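Cumavero handling rules, progress report to Paltley
19th October

You asked whether the draft rules for two-arm table work are ready to fund into a second phase. My short answer is that the paperwork is ahead of the evidence. We logged 1684 runs with food cans since June, and 853 of them had every box on the checklist ticked. I would not read much into that. Most of the boxes ask if a step was done. Very few ask if it was done well.

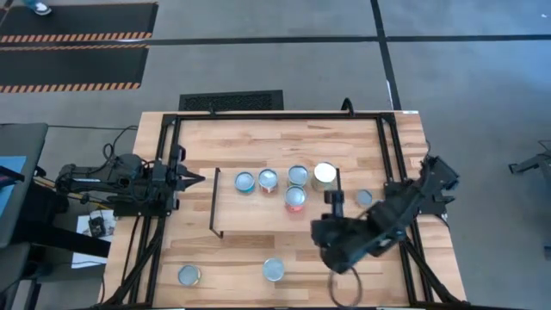

Rule 4 is the one I trust least. It says both arms must be "clear of each other" before a run starts, and gives no distance. Two operators can follow it to the letter and leave very different gaps. The floor marking rule has the same trouble. It tells people to stay behind the line and doesn't say which line, or who checks.

The Prunton people want us to adopt their wording as it stands. I have read all 28 pages and found one number that could be tested on our table.

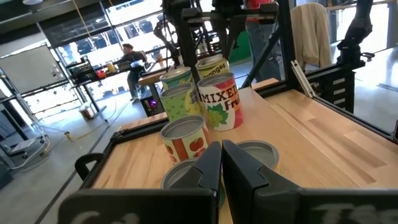 Miroslava Tkachuk disagrees with most of this. She says a loose rule that people follow beats a tight one they skip, and that I should wait for the Chornovol review before asking for changes. I have waited once already.

What I am asking for is money to rewrite Rules 4 and 7 with distances in them, then rerun the trials. Please hold the rest until those results are in.

Štefánia Danko

Related reports
Cumavero: June progress report
Checklist changes, Rules 1 to 3
Chornovol review: terms and scope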